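Bins, bags and a borrowed office: a talk with the housekeeper at Custine House

1 Oct 2020

The housekeeping office at Custine House is a narrow room behind the laundry, with a kettle, two chairs and a shelf of cleaning stock. The head housekeeper has worked there for most of her adult life. She agreed to talk to us on condition that we left her name out of it and that she could carry on folding cloths while she spoke.

The building has 67 rooms let to students and short-stay tenants, and every one has a bin. There are more in the kitchens and corridors, bringing the total to 100.

"People think it's the beds that take the time," she said. "The beds are quick. It's the bins. You've got to empty it, look at it, wipe it if it needs wiping and put a fresh bag in. If you rush the bag you'll be back there the next day scraping something off the bottom."

Her staff are taught to lift the bin on to a table or worktop to line it, if there is one clear. She started doing this herself after a bad back one April, and it stuck.

"You can see what you're doing. Down on the floor you're bent double and you just stuff it in. Up on the table you shake the bag open, push it down to the bottom and turn the top over the rim. Then you wipe the table, obviously."

The turning over matters to her. She likes a good wide cuff of bag on the outside, enough that it stays put when something heavy is dropped in.

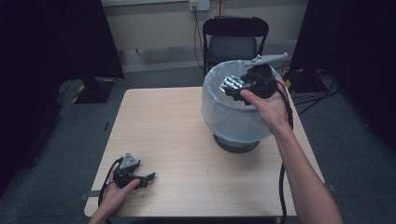 We asked what she looks for in a bag. She has tried most of what the wholesalers sell and has settled on Fulunis, which come in rolls and tear off cleanly. Before that the house bought Plando, and she still has a box of them on the top shelf.

"There was nothing wrong with the Plando ones for paper. For a kitchen bin they were too thin. You'd get a teabag in the corner and it would go straight through."

The house got through 1,574 bags last term. She knows the number from the stock sheet, which she fills in by hand. In the summer, with fewer tenants, it was 849.

She is less fussy about the bins themselves. Hosseinzadeh, the hardware shop at the end of the road, will order in whatever she asks for, and she mostly asks for plain plastic. Metal ones dent, she said, and wicker is a nuisance to clean. Her one firm rule is that a bin must stand flat without rocking.

Does she leave spare bags under the liner, as some hotels do? She used to. The spares got damp when a bag leaked and had to be thrown away, so now each kitchen has a roll in the drawer under the sink.

"Tenants do change them, some of them. They don't all fold it over the edge, so it slides down inside and I have to fish it out. I put a notice up. It had a drawing on it."

Did the notice help?

"A bit, on the second floor."

At home she has one bin, in the kitchen, and her husband does it.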